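Home Boards New Posts Search Log In

Jincombe Home Forum > Kitchen and Table > Eating Habits

Does the color of your dishes change how much you eat?

Started by oatsandends, September

oatsandends
Member

My sister-in-law sent me a link to the Pilton "Mindful Table" set. It's $45 for plates and bowls with colored rims, and the pitch is that you serve snacks and sweets in the red ones and vegetables in the blue ones and you end up eating less without trying. The page says it was "tested with nearly 200 people." It doesn't say who the people were, what they ate, or what anybody compared it to.

I've heard the red plate thing for years now. I've also heard the opposite, that red makes you hungry and that's why burger places paint everything red. I don't see how both can be true. And then there's the blue plate one, where blue is supposed to kill your appetite because there's hardly any blue food, and then why are we putting the vegetables in it?

Before anybody tells me to just try it, I already have dishes with blue and red rims and have had them a good while. I have never once noticed myself putting down a fork because of the edge of a plate. I reach for whichever one is on top of the stack.

Has anyone bought this set, or seen the test they're talking about? I'd like to know what they did before I tell her what I think of it.
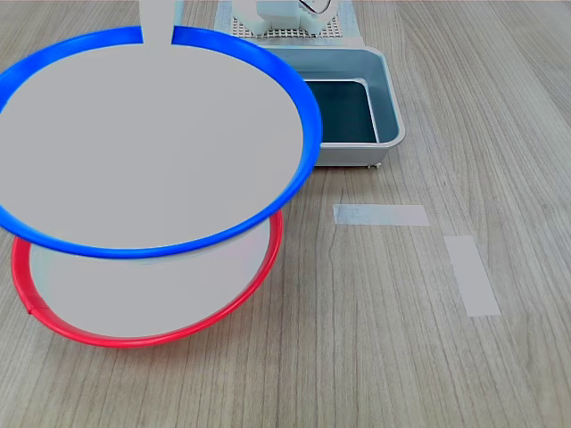
Re: Does the color of your dishes change how much you eat?

slowcookersue
Regular

I bought it. Used it for six weeks and I did eat less, so make of that what you will. I'm not saying it's magic. I think it made me stop for a second before I filled the bowl, and that second is what I paid for. I've wasted $45 on dumber things (ask me about the spiralizer).

The dishes are nice too. They wash up fine and they stack.

Re: Does the color of your dishes change how much you eat?

oatsandends
Member

What size were your old bowls?

Re: Does the color of your dishes change how much you eat?

slowcookersue
Regular

Bigger. I know where you're going with this.

Re: Does the color of your dishes change how much you eat?

oatsandends
Member

Well, yes. If you swap big bowls for small bowls and eat less, the first thing I'd look at is the size. Even that one I'm not sold on. There were a lot of plate size claims going around a while back and some of them got walked back pretty hard when other people tried to repeat them. But at least with a smaller bowl I can see how it would work. There's less room in it.

You also started paying attention to what you ate on the same day you got the dishes. I lose a few pounds every time I write my meals down, and I don't credit the pencil.

Re: Does the color of your dishes change how much you eat?

fennel_frank_ly
Member

You're being pretty rough on a person who answered your question. She said it helped.

There is research on red plates, it isn't something Pilton dreamed up. I remember one where people sat filling out a form with a plate of snacks next to them and the ones with red plates took fewer. The idea is that red means stop, we've all been trained on it by traffic lights and warning labels. I don't think that's crazy.

Re: Does the color of your dishes change how much you eat?

oatsandends
Member

I don't think it's crazy either, I think it's thin. Taking a couple fewer pretzels off a plate while you fill out a form is a long way from dinner. Did they go home and eat a bigger supper? If the study ended when the form did, there's no way to know. And those plates were red all over as far as I recall. A rim is a stripe. If a stripe works, how wide does it have to be?

Sue, sorry if that came off harsh. I meant it about the dishes and not about you.

Re: Does the color of your dishes change how much you eat?

slowcookersue
Regular

No offense taken, I raised teenagers.

Re: Does the color of your dishes change how much you eat?

nightshift_noodles
New Member

Red doesn't mean stop everywhere. I lived in a couple of different places in Asia for work and red bowls were on the table at weddings and New Year, the meals where you eat until you have to be rolled home. If red told people to quit, somebody's aunt would have noticed by now.

I work at Hashmi, the lunch place across from the Jincombe bus station. We went through a phase of red baskets for the fries and then switched to white paper because it was cheaper. Same amount of fries in the trash at closing either way. That's my study. I did not wear a lab coat.

Re: Does the color of your dishes change how much you eat?

fennel_frank_ly
Member

So one lunch counter beats an experiment? You can't complain that their test is vague and then take this one because you like how it came out.

Re: Does the color of your dishes change how much you eat?

oatsandends
Member

Fair. I don't take it as proof. I'd say it's about as good as the sales page.

I did write to Pilton and ask for the test. What I got back was a thank you and a coupon code for 5 percent off. I wrote again and asked whether the people in the test knew what the colors were for. If you hand someone a red bowl and tell them it's the "eat less" bowl, they'll eat less at least until they forget, and you could do that with a sticker. Nothing back so far.

What I'd want to see:

- same bowl, same size, only the rim changed
- people not told what it's about
- regular meals at home, over months
- somebody weighing what's left, and not asking people to remember

My own two rim colors get used for the same cereal, whichever one is clean. I can't tell you I eat more out of one, and I can't tell you I don't. I've never weighed it, and I doubt most people who swear by these things have either.

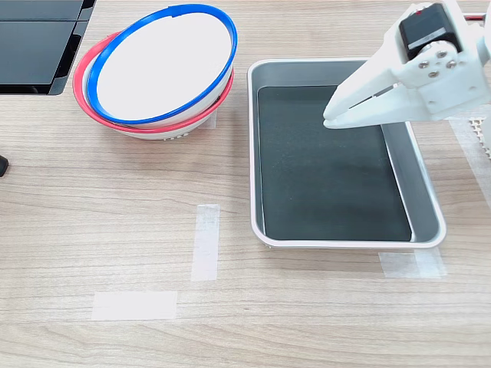

crumbtray
Moderator, Kitchen and Table

Popping in with my regular poster hat on, nobody's in trouble.

I'd come at this from another side. Contrast is the one part of the color story I give any credit to. Pale food on a pale plate is hard to judge, and I've watched myself pile up mashed potatoes on white china because it all ran together. A darker plate fixed that for me, or I think it did. But that's about the part the food sits on. On a dish that's white in the middle, the rim is not going to help you see the potatoes unless you've buried the dish to the edge.

The place where I'd spend money on bright dishes is for somebody whose eyesight is going. My father had trouble finding the edge of his bowl, and a strong color there made supper less of a chore for him. He ate more with it, if anything! So if rim color does something to appetite, in our house it went the wrong way for the Pilton people.

Re: Does the color of your dishes change how much you eat?

fennel_frank_ly
Member

That's a good point about the white middle, I hadn't thought of that. I still think a color code can work as a habit, like having a separate cutting board for meat. You decide red is for treats and you stick to it. It doesn't need to do anything to your brain.

Re: Does the color of your dishes change how much you eat?

oatsandends
Member

I can go along with that. But then any two bowls will do, and you can write TREATS on one with a marker. My gripe is with being told the color does the work, and with a headcount offered in place of a result.

Re: Does the color of your dishes change how much you eat?

slowcookersue
Regular

I would absolutely ignore a bowl that said TREATS on it. Or fill it twice.

Re: Does the color of your dishes change how much you eat?

nightshift_noodles
New Member

Did you tell your sister-in-law yet?

Re: Does the color of your dishes change how much you eat?

oatsandends
Member

She'd already ordered it. I sent her the coupon code but it was too late to use it. She's agreed to weigh her leftovers for a month with the old dishes in the second half, so I'll post what she gets if she keeps it up, which I doubt.

Page 1 of 1 Reply to this thread Back to top

Contact the moderators | Copyright Jincombe Home Forum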